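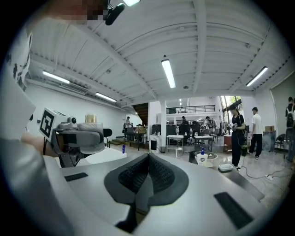 Newsletter > Campaigns > Equal pay

Print this page | E-mail this page

**1,318 signatures and counting: the Prarninport pay petition goes in**

What a month! When we started the equal pay petition at the back of the Osel Centre we had one clipboard, a biro that kept giving up and a target that a few of us privately thought was mad. On Tuesday we carried 1,318 signatures up the steps of the town hall, and I don't mind saying I had a bit of a wobble at the top.

For anyone who has joined the mailing list since the last issue (welcome, there are lots of you), the petition asks the council to do two things. It should publish what it pays its home care workers, school kitchen staff and cleaners next to what it pays people on the same grade in grounds, refuse and highways, with bonuses and allowances included. And it should write the same duty into its contracts, so that a firm doing council work has to open its books in the same way. The basic rates look fair enough on paper. It's the extras where things go wrong. A man on the refuse crews can get an attendance bonus, an early start payment and a tool allowance. A woman who gets up at the same hour to help somebody out of bed and into the shower gets her basic rate and, if she's lucky, some of her mileage.

Eglė Lill spoke on the steps and she was magnificent. She did home care here for years, first for the council and then for Flurkex when the work was contracted out, and she had brought her old payslips in a biscuit tin. She read out two of them, from the same week in different years, before and after the change, and then she just held them up. Someone at the back shouted "Read them again!" so she did. I have been to a lot of these things and I have never heard an expenses line get a cheer before.

Then we all trooped in. The petition was taken by the clerk to the pay and staffing panel, who was very decent about it and found us a trolley for the boxes. We have it in writing that it will be on the agenda at the April meeting, and that we can have two speakers for up to 15 minutes between them. Eglė will be one. The other place is open, and we'd love it to go to somebody who works in a school kitchen now, if that can be done without making things awkward for her at work. Talk to Ivan Palamarchuk if you might be interested, even if you only want to think it over out loud. He won't pass your name on to anyone, the rest of us included, until you say so.

**How we got there**

Leaflets, mostly. Nearly 3,000 went through doors, and the Steinbach Road lot did more than their share (you know who you are, and you know which dog I'm thinking of). Volodymyr Dmytriv drew up the walking routes, and they were a huge improvement on last year's, when half the hill got two leaflets and the harbour end got none. If you still have any left over, please bring them back. The panel's address is on the reverse and they'll do perfectly well for the next stage.

The stall outside the market was the real surprise, though. I'd expected to do a lot of explaining. What happened was that people explained it to us! Dinner ladies, a retired bin man who signed twice and had to be asked to cross one out, a whole netball team. One woman had been a cleaner at the library for longer than I've lived in the town, and hadn't known until that morning that the fellow who did the gutters was on her grade. She went off and came back with her sister.

We also had some good arguments. A few people from the refuse crews were worried that we were after their bonuses, and that the easy way for the council to make everything equal would be to take the money off the men. It's a fair worry. It has happened elsewhere and we should be ready for it. Our answer, which Hubert Sikora has put into one paragraph on the new leaflet, is that we are asking for pay to be brought up and we'll oppose any plan that brings it down. Hubert drives one of the lorries himself and has been talking to people in the yard at break times. He got us more than a page of signatures from the depot, and I think those might be the ones the panel looks at hardest.

**What the council has said so far**

Not a great deal, but more than last year. The letter we had back before the handover said that a review of job grades was "under way" and that it would be "premature to comment" on allowances until it was done. We wrote again asking when it began, who is doing it and whether the allowances are part of it at all. We've had an answer to the first question only: last autumn. We're still pressing for the others and I'll put the replies in the next issue, whatever they say.

Flurkex has told us that it pays what its contract with the council allows. Fine. We'd like to see the contract. Pylyp Skoryk has put in a freedom of information request for the pay schedules, and knows how to word these so that they don't bounce. He reckons we should hear before the panel meets. If parts come back blacked out he'll ask for a review, and he is already looking forward to it in a way that I find slightly worrying and completely wonderful.

**What you can do before the meeting**

Write to your ward councillor. A letter in your own words beats a copied one every time, and it doesn't need to be long. Say where you live, say what you or someone in your family does for work if it bears on this, and ask a question that needs an answer, such as "Will you vote for the allowances to be published?" If you get a reply, send us a copy. We are keeping a chart on the wall at the Osel Centre showing who has said yes, who has said no and who has said a great many words without saying either. That third column is filling up nicely.

Come to the letter-writing evening. We'll have paper, envelopes, stamps and a list of who represents which street. Doors at seven, upstairs in the big room, and there's a lift. Children are welcome and there is usually cake, although I can't promise the lemon one again as it depends on Ivan's oven. If English isn't your first language and you'd like some company while you write, Volodymyr and Pylyp will both be there and can help in Ukrainian, and Hubert in Polish.

Dig out your payslips. We're looking for old ones especially, from before the home care work was contracted out. You can black out your name and national insurance number before you hand anything over. We copy them and give you the originals straight back. Please don't post them!

And come to the meeting itself. The public seats fill from the front, so if you want to see Eglė's face when she opens that tin, get there early. We can't bring placards into the chamber but badges are allowed, and we have a fresh lot of the green ones.

**A few thank-yous**

To the café by the bus station for the hot water. To the two sixth formers who counted every signature, and then counted them again when the first total looked too good. To whoever left an envelope of cash in the donations box with "for my mum, 31 years in the kitchens" written on the front. It paid for the last print run with some to spare. We don't know who you are, but if your mum is still about, we'd be so glad to have her in the front row.

The petition is still open, by the way. Late signatures can be added up to the day before the panel sits, and there are sheets at the Osel Centre desk and in the window of the wool shop. Take a sheet to work. Take two.

Corrections to the last issue: the Steinbach Road collection point is at number 40, not 14. Apologies to number 14, who has been very patient and has now signed.

Last updated: April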